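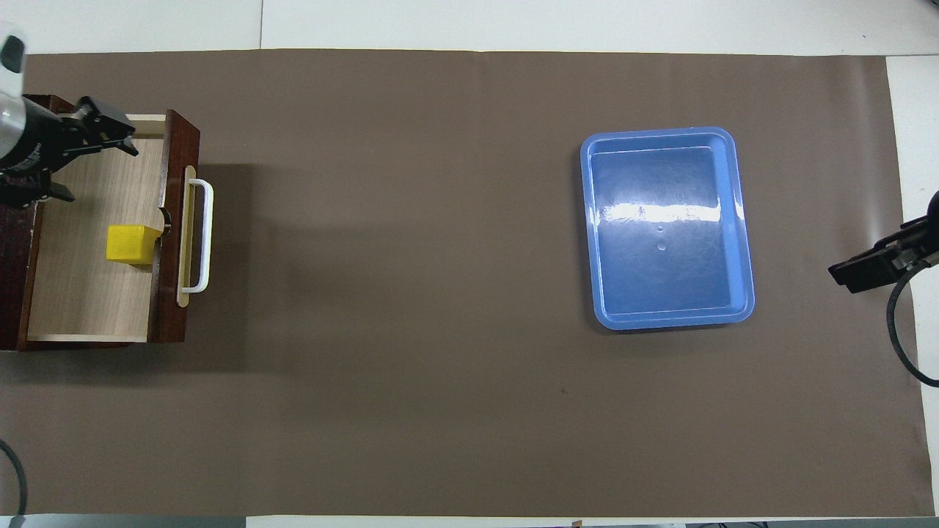 The Restent set is a pile of two-arm tabletop recordings that we made on a budget, and this README is mostly about the budget. If you came for the loader script, it's in the tools folder and it works. If you came because someone has asked you to put a number on a station like ours by the end of the quarter, pull up a chair. The expensive parts are the ones you'd guess. The parts that ate our calendar were a little wooden cabinet with a drawer, a yellow cube, a blue plastic tray and a sheet of brown paper, and none of those had a line in the original plan.

Version: 3
Last updated: October 8, 2019
Maintained by: the Restent bench crew

What's in the set

91 episodes, all recorded at one table. Every episode involves the drawer, the cube, the tray, or some combination. Each comes with camera video, joint positions for both arms, gripper state and a one-line text label. Labels were typed by whoever was at the keyboard, so "draw" and "drawer" both appear and mean the same thing. We'll fix it when we fix everything else.

Failed attempts are kept and marked. Please don't throw them out and then write to us that the set is small.

What we planned to buy

The first purchase request, written in March, had 4 lines:

- two arms with grippers, from Mivance
- one table
- one computer with a decent graphics card
- misc.

The fourth line was a joke that got approved. Whoever inherits your spreadsheet will not find it as funny as you did, so spell it out.

What we bought in the end

Arms and grippers. The Mivance quote was for the pair, and the quote was honest. It did not include spare finger pads, the longer cables or shipping on the longer cables. Order all of it together. We paid for freight three times and one of those boxes held a single cable.

The table. White top, bought cheap. A white top under overhead lights throws glare straight into the camera, so we covered it with dark brown paper off a roll. Matte paper helps a lot. It also wrinkles, and the corners curl. A proper matte mat was priced at a figure that made the room go quiet, so we're still on the roll.

The cabinet. Small, dark wood finish, one drawer. The handle it came with was too flat for the fingers to get hold of. We replaced it with a white U-shaped one that sticks out far enough to grab. The handle cost less than lunch. Finding out that we needed it cost 11 working days, which is a very nice lunch.

The tray. Blue plastic, shallow, rounded corners. It's shiny inside, and the lights put a bright band across it. We should have bought a dull one. We bought several shiny ones because there was a discount.

The cube. Yellow, easy to see, easy to lose. Buy a bag.

The computer. Came from Darkau, arrived on time, does its job. There's no story here and we'd like more suppliers like that.

Storage. We left it out completely. Video fills drives faster than you think, even after you've allowed for it filling drives faster than you think. We now budget for drives before we budget for anything that moves.

If you're planning your own

Our current template, after some suffering:

1. Price one full episode on paper first, including the reset. A person has to put the cube back and shut the drawer, and that person wants to be paid.
2. Put spares at the top of the list. When money gets tight the bottom of the list is what goes, and spares are what you'll be missing at 4 in the afternoon.
3. Give props their own line and their own owner. Furniture for robots is bought by people who'd rather be buying robots.
4. Leave room for cable runs. Ours come down both sides of the table, and we still snag one now and then.
5. Get a second quote. Tóth came in higher than Mivance on the arms and lower on everything attached to them. We read the first page and stopped.

Known problems

- The paper was changed partway through collection. Creases differ between early and late episodes.
- Specks and crumbs of unknown origin show up on and near the paper. They are not objects of interest, though one early model disagreed.
- The tray glare moves a little, depending on who last bumped the lamp.
- Gripper state is missing from 3 episodes. The episode list marks which.

Use and terms

Free for research and teaching. If you use the set, cite it as Restent, version 3. If you use the budget template, send us your version once the real invoices come in. We keep a folder of these and read it before every purchasing meeting.

Requests for the raw spreadsheet go to the same address as bug reports. We've taken out the supplier prices and left the comments in.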